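Hand grippers for laundry, part two

In the last post I had the first gripper working on the bench and nothing to use it on. Since then I have built the second one, swapped the fingertips, and moved the whole business out of the workshop and onto a bed with a pile of clothes. This is where it stands in March.

For anyone new: these are hand-held grippers with a camera on each. You hold one in each hand, do a chore with them, and the recordings go toward training the small arm I am building, which I call Pirkitz. The arm is still in pieces on a shelf. The grippers have to be good first, so they get my evenings.

The jaws run on a parallel linkage. My first version used printed pins and they wore oval in an evening. The steel pins fixed that. I cut them from rod, faced the ends on the shared lathe at Cisska, and pressed them in with the vise. Two of the holes needed reaming afterward. If you print your own links, print the holes small and ream all of them, and do it before you put anything together.

The ribs on the middle plate are there to stiffen it. I tried it flat and it flexed when I squeezed hard.

I started on clothes with nothing sorted, just heaps on the sheet. The thing to learn is where to pinch. A flat layer gives the pads nothing to close on, so I go for a fold that already stands up and come down over it with the jaws open. 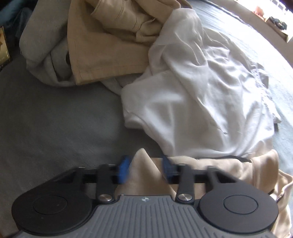
What went wrong with the pads

The pads took longer than the rest of the gripper put together. The first set was hard plastic and thin cloth slid straight out. The second set was soft and grabbed everything, including the sheet. The ones I settled on are 3 mm thick at the tip, with a firmer backing. They still pick up two layers when I want one, mostly on thin shirts. Thick knits are easy.

Gaurav Kashyap, who shares the bench with me at Cisska, thought the jaws should open wider. I printed a set of longer links to try it. They opened 13 mm more and the tips wandered sideways under load, so I went back to the old ones. I kept the long set in case I ever make the links out of metal.

Using two at once

One gripper is simple. Two take practice. The hands want to do different things, and with long pieces of cloth you need one side to hold still while the other side moves. I found it easier to take hold with one, pull up some slack, and only then bring the other one in to the far end.

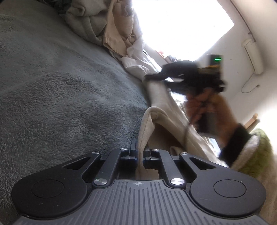 If both pull at the same time the cloth goes tight and pops out of whichever side has less of it. I lost a lot of runs to that on the first evening. Going slower helped more than any change to the hardware.

Out of 35 runs I kept 22. The rest were dropped cloth, plus a few where I forgot to start the recording on one side. I now start both from one script and check the file sizes before I touch anything.

Still to do: a lighter handle, because my wrist was sore by the end, and a better way to hold the cable out of the jaws. After that I go back to the arm. The shoulder joint needs a new bearing seat and I have been putting it off for a month.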